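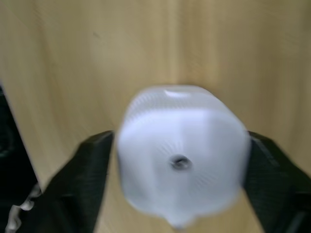 The offset in the Gaten series is a datum problem, and the logger is fine. I went back through the raw files on Thursday and the step appears in a single record, number 1736, with no change in noise before or after. A failing pressure cell does not do that. It wanders for days, and the scatter widens first. The step matches a change in sensor height, so the question is what moved. My money is on the cable clamp. If anyone is drawing up a replacement, the arrangement I would copy is a rounded white block with one small round hole in the middle of the face, dark inside with a metallic rim, like a threaded insert set into plastic. One fastener into metal can be done up to the same torque every visit. A screw driven straight into plastic cannot, at least not after the third or fourth time.

Cinzia Gentile wrote:
> I have compared Gaten with Borkport for the whole of September.
> The two track each other until record 1736, then Gaten reads
> 9 mm low for the rest of the month. Barometric correction was
> applied to both. Is there any reason not to treat this as sensor
> drift and fit a line through it? I would like to close the month.

Yes, there is. A line fitted across a step spreads the error over readings that were good. You would lower the first half of the month to raise the second, and the residuals would look acceptable only on a coarse plot. Split the series at the step, leave the first part alone, and add 9 mm to the second. Put a flag in the quality column for every corrected value. I use 4 for this, but any code will do if it is in the station notes.

On the barometer: check which one you used. The Brokora unit reports station pressure and the Dal Bello unit reports pressure reduced to sea level. They differ by very little at Borkport and by enough to matter at Gaten. I made this mistake last year and had to reissue 665 values.

Before anything is published I would want a staff reading taken at the same minute as a logged value, ideally two of them 90 minutes apart on a falling level. If both agree with the shifted series, the correction stands. If they disagree by the same amount, the staff itself needs leveling – it was last tied to the benchmark before the bank was rebuilt.

The raw file should stay as it is. Please send the corrected version under a new name.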